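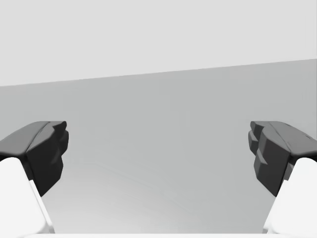
Metska's reply to last week's entry, in full: "You keep calling it a sourdough problem. It's a flour problem. Change the flour or stop writing to us about it."

Fine. Flour it is. Entry for Saturday, test kitchen, 6 a.m. start, coffee by 6:05.

Swapped the Furnival bread flour for the Kuvmont high-extraction stuff. Same formula otherwise: 2000 g flour in the big tub, starter at its usual share, salt last. Took 1140 g of dough off for the pan loaf and left the remainder for rounds. The Kuvmont drinks water like it's been on a hike. Had to add more twice, and I wrote down only one of the additions, so whoever repeats this will get to enjoy some discovery of their own.

Bulk went 5 hours. Folded three times, the last one late on account of a phone call about the drain. Dough felt strong at the second fold and a bit sulky by the third. Smell was good – yogurt, a little green apple, none of the nail polish we had in December.

Pan loaf: nice rise, crust darker than I'd like on the left. That oven has opinions about left. Crumb tighter than the Furnival loaves but even, and it slices without tearing, so Metska may have a point. I'll let them know in a month or two.

Rounds: one good, one flat, one stuck to the basket and came out looking like a map of Prurnenach, bay included. Used rice flour on the first two. Ran out. You can guess.

To do
– write down ALL the water
– rice flour
– turn the pan halfway through
– label the starter jars again, the tape fell off in the fridge

Filed under: Bread, Test Kitchen, Ongoing Grudges

Recent entries
Rye, second attempt
Why the proofing box smells like soup
Furnival vs. the cheap bag
Descaling day

We use cookies to remember your preferences. By continuing to browse you accept our cookie policy.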